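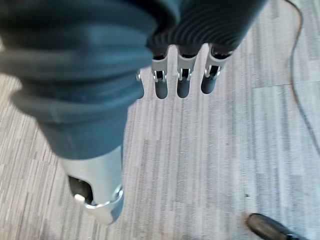
Plastlow Recalls Phone Shield Stickers Over Adhesive Problem

January 2, 2018

Plastlow is recalling 3036 of its Talebi shield stickers after customers complained that the adhesive softened in use and left residue on their phones. The stickers were sold under the Talebi name in packs of two, in silver and black.

The company said 162 complaints had come in, most of them from people who kept the phone in a car mount or charged it overnight with the sticker in place. No injuries have been reported. In five cases the residue got into the speaker opening and the phone had to be taken in for cleaning.

The recall covers packs sold since October through the Grura chain and from the Trirkholm online shop. The batch code is printed on the back of the card, under the bar code, and begins with the letters TB. Packs with any other code are not included.

Owners can take the stickers back to any Grura store for a refund. A receipt is not needed if the card is returned with them. Trirkholm customers will get an email with a prepaid mailing label. The company asks people not to pull the sticker off a warm phone. It should be left to cool, then lifted from one corner, and any glue left behind can be wiped away with a soft cloth and a little rubbing alcohol.

Marion Haldane, product manager at Plastlow, said the fault was traced to a change of glue supplier. "The new glue passed our tests at room temperature, but we should have run them warmer and for longer," she said. "We have gone back to the old one."

The stickers are sold as a way to cut down on radiation from the handset. The recall does not deal with that claim, and Plastlow did not answer questions about how the product had been tested for it. The wording on the card, which says the sticker "helps absorb unwanted waves," will stay the same when the product returns to stores.

Grura has taken the affected packs off its shelves. Trirkholm said orders that had not shipped were canceled and the money returned. Replacement stock is expected at both sellers later this winter, at the same price.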